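Grasp notebook, simulation bench, project Nastamero

Continuing from the last entry. The question is still the same: does the wrist view policy fail on the tapered cylinder because of the grasp height, or because of the shadows we render on the wall? I changed only one of these this time.

Setup. Same scene file as before, same gripper model with the toothed fingers. Contact solver settings are not touched. Friction is the value from the Bronness sheet and I did not tune it. I ran 400 episodes with the old shadow map and then 245 with the finer one, 645 in total. The second set is shorter because the job on Usel was stopped by the time limit and I did not notice until after lunch. I will not fill the missing episodes now. If I do it, I want to do it with new seeds for both sets.

How I count a failure: the cylinder leaves the fingers before the lift height is reached, or the fingers close and the contact sensor reads nothing. A tilted cylinder which stays in the fingers is a success. I know that we discussed this and not everybody agrees. I keep it so the numbers can be compared with the older pages.

Old shadow map: 28 failures in 400.
Finer shadow map: 17 failures in 245.

This is 7.0 percent against 6.9 percent. So I see no effect from the shadow resolution, at least for this object and this wall color. I expected a small improvement and I was wrong.

When I sorted the failures by grasp height, the picture became more clear. Most of them in both sets are low grasps, where the cylinder is narrow. The fingers close more before they touch, and the linkage is then near the end of its travel. The commanded force is the same but I suspect the force at the teeth is not. I should plot force against opening before I write this anywhere else. The Nic Aodha script can do it but it expects the old log format, so the columns must be renamed first.

Note on the logs: the step counter starts from zero in the first set and from one in the second. I corrected this in the analysis, not in the raw files. Please do not correct it again. 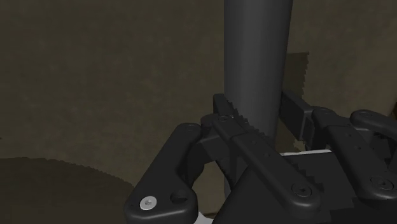
Simulation bench, Monday, July 10, 2023

Low grasp, render with the coarse shadow. The stair-step edge on the wall, right of the cylinder, is what I was worried about. The teeth are visible on the near finger. The far finger is difficult to separate from the shadow behind it, even for me, and the policy gets fewer pixels than I do. It is possible that this matters for the approach and not for the hold, and my failure count does not separate these two.

To do:
- split failures into "approach" and "hold"
- force against opening, both sets
- one short run with a lighter wall, all other things equal
- ask for a longer time limit on Usel before the next job

The lighter wall run can start tonight if the queue is free.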